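Trovari (picture book series)

Trovari is a series of picture books for children aged three to seven, named after the small hill town where all of its stories take place. The books follow Pim, a dormouse who delivers the post, and Odda, a large and rather sleepy goose who insists on coming along. They are published by Ekström, a children's press based in Kandthorpe, and are much loved for their busy, generous artwork and for stories that reward being read aloud again and again.

Setting

The town of Trovari is built on a slope so steep that every house has its front door on one street and its back door on another. Much of the fun comes from this. Pim may knock at a door on Lower Street, be called inside, climb through a kitchen, a pantry and somebody's bedroom, and come out on Upper Street with the letter still in his bag. A map of the whole town is printed inside the covers of each book, and it grows from one title to the next as new lanes are visited. Sharp-eyed readers can trace each round with a finger, including the short cuts that Odda takes and Pim refuses to.

Characters

Pim is careful, punctual and easily worried. Odda is none of these things, and the warmth between the two is the great strength of the series. They quarrel often, usually over lunch, and the making-up is never rushed. In The Wet Letter, four full pages go by without a word while the pair sit under a cart waiting for the rain to stop, and it is one of the loveliest stretches in any of the books.

Smaller parts are played by the Beetle Sisters, who run the bakery and never agree on the price of a bun, and by Old Mortar, a badger who gets no post at all until the third book. His first letter, from a cousin he had forgotten, is a favourite moment with many families.

Stories and style

Most of the books begin at a closed door. Pim reads the name on the envelope, Odda guesses (wrongly, and at length) who lives there, and the turn of the page shows who opens it. Younger listeners soon learn to shout out guesses of their own, which is half the joy of a bedtime reading! The text is short and full of rhythm, with one line, "Up we go, then, down we go, then," coming back in every story.

The pictures are made in ink and watercolour, with plenty of orange and a deep, inky blue kept for evening scenes. Tiny side stories run along the bottom of the pages. A snail who sets out in the first book to post a card of its own finally reaches the letter box in the fifth.
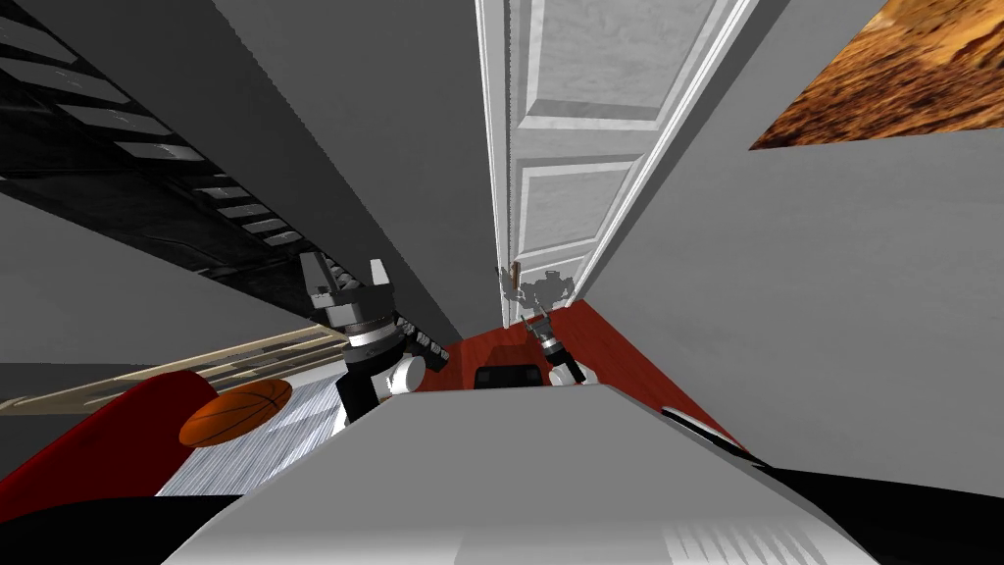 Books in the series

The Door on Upper Street. Pim's first day on the round, and his first meeting with Odda.

The Wet Letter. A downpour washes the name off an envelope, and every house in town has to be tried.

Something for Old Mortar. The badger gets his letter and does not dare open it.

351 Steps. Odda decides to count the great stair and keeps losing her place.

The Goose Who Stayed In. Odda has a cold, and Pim finds the round very quiet without her.

The Big Book of Trovari. A collected volume of 145 pages, with all five stories, a fold-out map and a recipe for the Beetle Sisters' buns.

Publication

The Door on Upper Street came out in October 2019 in a first printing of 500 copies, sold mainly through bookshops in Kandthorpe and nearby Ukbridge. Word spread quickly among parents and teachers, and a second printing followed with a sturdier cover and a slightly larger map. The series has since been translated into 19 languages. Odda's name stays the same in all of them, while Pim becomes Pip, Pom or Timmo depending on what sounds best with the repeated line.

Stage version

A puppet play based on The Wet Letter was first shown at the Ukbridge children's book fair. It lasts just under an hour and uses a single sloping set with doors on both sides, so that the puppets can go in at the bottom and pop out at the top. The rain is made by the audience, who are taught before the start to drum their fingers on their knees.

See also

Animal friends in children's books
Picture book series
Puppet theatre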